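Plultness House Guest Rooms
Frequently asked questions

Please read this page before you write to us. Most questions we receive are answered here, and you will not need to wait for our reply.

Where are you exactly?
We are in Garkumthorpe, on the upper road, two houses after the old chapel. Some navigation programs send you to the lower road, where the bridge is closed to cars. If you see the river on your left side, you have gone too far.

At what time can I arrive?
Check-in is from 15:00 until 20:00. If you come later, please tell us before noon on the same day and we will send you the code for the key box. Check-out is until 10:30.

Are towels and bed linen included?
Yes. Each guest receives one large and one small towel, and the beds are made before you come. For stays longer than four nights we change everything once in the middle. Please do not take the room towels to the lake — ask us for a lake towel, we have many.
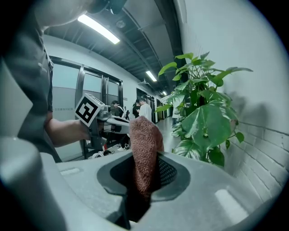 If you have sensitive skin, write this in your booking. We can wash your linen without perfume, but we need a few days to prepare it.

Can I wash my own clothes?
There is a washing machine on the ground floor, between 8:00 and 21:00. One wash costs 2 euros, and the powder is included. The drying lines are behind the house. In winter you can use the rack in the corridor.

Is breakfast included?
It is not in the room price. You can order it the evening before, until 19:00. The bread comes from the Lehner bakery in the village, and they need to know our number early. We can make a breakfast without milk or without gluten, but please tell us this when you order.

How do I reach you without a car?
Take the train to Tromum and then bus 34. The last bus leaves Tromum at 19:10, and from October it leaves one hour earlier. The stop is called Upper Road and from there you walk around five minutes, a little uphill.

Can I bring my dog?
One dog per room is welcome. The dog must not sleep in the bed. Please do not leave it alone in the room, also not for a short time.

May I open the windows and move the plants?
The windows, of course. The plants we prefer to leave in their places, as they have found the light they like. You do not need to water them. We do this ourselves, and too much water is worse for them than too little.

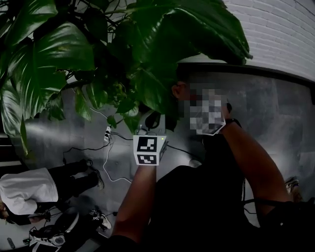 Green leaves beside the white brick wall.

Is the house quiet?
Usually yes. The walls are old and thick, but the floors are made of wood and you can hear steps from above. Quiet time starts at 22:00. If you sleep lightly, ask for a room on the top floor.

Is there a kitchen for guests?
A small one, with two hotplates, a kettle and a fridge. Please write your room number on your food. Things without a number are thrown away each morning.

What happens if I must cancel?
Until 14 days before arrival you pay nothing. After this we keep the price of the first night. If we can give the room to another guest, we return this money also.

Do you accept cards?
Yes, most cards. The tourist tax must be paid in cash when you arrive.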